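### 3.2 Handheld Gripper Build

The grippers were built in a shared workshop in Kosum, which the members run under the name Norkeck. Štefánia Matoušek drew the housing in August and printed it over several evenings. Jihad Awad cast the fingers from black rubber with a ribbed inner surface, so that they bend around an object and hold it over a wide area. An earlier version with flat fingers dropped smooth items too often and was set aside – its test results are not reported.

Each device carries a wide-angle camera facing the fingers and a square printed marker for tracking its position. The body weighs 374 grams without the camera. The trigger spring came from a Terus hand clamp and was shortened by two turns after members complained of sore hands.

Members used the finished devices in pairs, one in each hand, and were asked to grasp and release everyday items. We recorded 326 grasps, in sessions of up to 40 minutes. Efua Eshun labeled each grasp from the video, and Ludmila Tichý checked the labels a second time. The two disagreed on 21 grasps, most of them cases in which the object turned between the fingers before it was lifted. These were kept in the set and marked as uncertain.

Figure 4 gives the view from one gripper with its fingers closed on a white object. A second gripper, with its marker, is visible at the left.

**Figure 4.** View from the handheld gripper during a grasp.
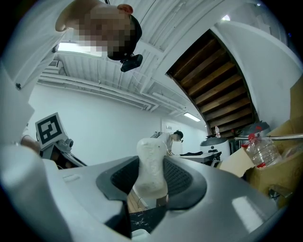 ### 3.3 Finger Wear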